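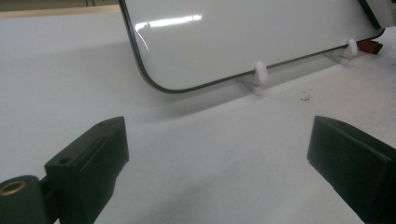 Endthorpe bench update, September

Quick one, packing up for the Bronow visit. Whiteboard task is go. Small board, two white stand pieces, hand-held grippers, that's the whole kit. Up to 200 demos wanted before the month is out and we're at 22, so sign up please. Slots run 14 minutes each, sheet is on the door.

Few notes from the first batch. Open the fingers wide BEFORE you go in toward the board. Slow approach. If you bump a stand piece, keep going and recover, don't bin the take -- the Riviere people want recoveries in there too. Do bin it if you stop to chat halfway thru.

Glare. The glossy face picks up the overhead light and the first policy trained on Kesero did odd things near the bright streak. Not fixing the lights. Turn the board a bit between takes instead, so we get the streak in diffrent spots or not at all.

Also wipe the table between sessions. Crumbs.

Remote control version comes later, same board, same stands, probably 7 operators if the headsets show up. Until then it's all by hand. New people, do a practice round first and delete it, then start your real takes. Questions to the bench channel -- I'm back online after 4 pm.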